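Feb 5, 2022
By Rhona Imrie

Pluveck Drawer Divider Set: Fitting and Loading

Section 3. Setting the dividers

1. Empty the drawer and wipe the base. Let it dry fully.
2. Measure the inside width at the front and at the back. The long rails fit drawers from 39 to 64 cm wide.
3. Set each rail 1 cm longer than the smaller measurement, squeeze the spring end, and lower it into place.
4. Clip the short panels between the rails. Start from the left wall and leave 17 cm between panels for folded clothes.
5. Press down on every clip until it clicks.

Caution: Do not use the rails in a drawer with a cracked side. The spring end pushes outward and can widen the split.
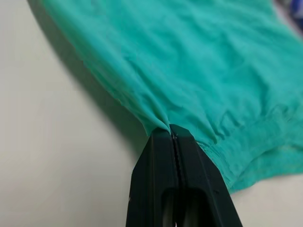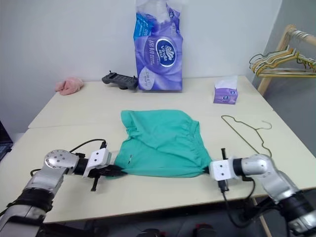 6. Load the back row first, with folded edges facing up — this keeps the front panels from leaning.
7. Close the drawer slowly. If a panel rubs, move it down one notch.

Note: Grindell drawers with a curved front need the short end caps, sold separately. Keep the spare clips in the bag.

Check the spring ends again after a week of use and reseat any that have slipped.

Last updated: June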